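Primeo Opens Bedding Exchange for Furnished Rentals, Starting in June

Usska, June. Primeo, the household textile service, today announces the opening of its bedding exchange for people who rent out furnished apartments and for the tenants who live in them. The exchange is located in the Guerra building in Usska and it will accept the first orders this month.

With the new service, a customer can receive a complete set of bedding for each bed in the apartment, use it for the agreed period and return it for washing and repair. The set consists of a fitted sheet, a flat sheet, a duvet cover and two pillowcases. Mattress protectors can be added to the order. The customer pays one monthly price for each bed, and the washing, the small repairs and the transport inside the city are included in this price.

Primeo has worked for 11 years with small hotels and guest houses. During this time the company received many requests from private owners who have only one or two apartments and who could not reach the minimum order of a commercial laundry. The new exchange has no minimum order. An owner with a single bed can join under the same conditions as an owner with a full building.

"We listened to the owners for a long time, and what they asked us was quite simple," said Hélder Bragança, director of Primeo. "They want to arrive at the apartment, open one package and make the bed. They do not want to search in a closet for a pillowcase of the correct size. We have prepared the service with this moment in mind."

The measurements are an important part of the work. Before the first delivery, each customer fills in a short form with the length, the width and the height of every mattress. The height is the number that is most often missing. A fitted sheet which is too shallow comes off the corners during the night, and one which is too deep leaves loose fabric under the sleeper. Primeo keeps fitted sheets in four depths, and the form explains with a drawing where the measuring tape should be placed.

The range is called Indero. It is woven in cotton and comes in white, sand, pale green and dark blue. The company made tests with 30 households before it selected the final fabric. The participants slept on the sheets for three months and answered questions about comfort, about the ease of making the bed and about how the fabric looked after many washes. After their comments, the elastic was extended to go around the complete sheet, and a small label was sewn on the short side, so that the person who makes the bed can find the right direction quickly.

The exchange opens with a stock of 2,000 sets. Primeo expects to have 4,000 sets available before the end of the year, if the demand grows as planned.

The service also includes a moving option. Tenants who change apartments inside Usska can ask that the bedding be collected at the old address and that clean bedding be delivered at the new one on the same day. The clean set is delivered between 8 a.m. and noon, so the bed can be made before the rest of the boxes are opened. In the experience of the company, the bed is the first piece of furniture that people wish to have ready in a new home, and many times it is the last one they reach.

For a room where the unpacking is not finished, Primeo recommends beginning with the fitted sheet only. It protects the mattress from dust while the other work continues, and the pillows and the duvet can wait in their package until the evening.
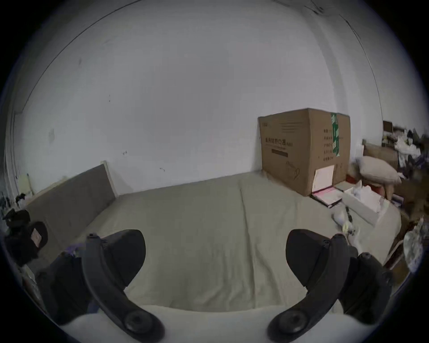 Indirectly, this advice received a small correction from one of the test households, which wrote to the company that it preferred to put the duvet on the bed also, to give it some hours of air before the night, and that a cardboard box is a very good place for the pillows in the meantime. The remark has been added to the printed guide that comes with each first delivery.

The guide also contains instructions for folding a fitted sheet, for smoothing the creases by hand when the sheet is already on the mattress, and for making a bed that has one side close to a wall. In this last case, it is easier to attach the far corners first and to work toward the open side of the room.

Bedding that is returned with a small hole or a weak elastic is repaired in the sewing room of the Guerra building. When a sheet cannot be repaired any more, the good parts of the fabric are cut and used for pillowcases or for cleaning cloths. Customers do not pay for normal wear. Lost pieces are charged at the price shown in the contract.

Orders can be made at the Primeo counter, on the ground floor of the Guerra building, or with the form on the website of the company. The counter is open from 9 a.m. to 6 p.m. Visitors can touch the fabric in all the colors and borrow a measuring tape. Customers who order in June will receive the mattress protector without additional cost for the first three months.

About Primeo

Primeo supplies and maintains bed and bath textiles for guest houses, small hotels and furnished apartments in Usska. The company operates its own laundry and its own sewing room.

Press contact

Primeo Press Office, Guerra building, Usska. Samples of the Indero fabric and the printed guide are available on request.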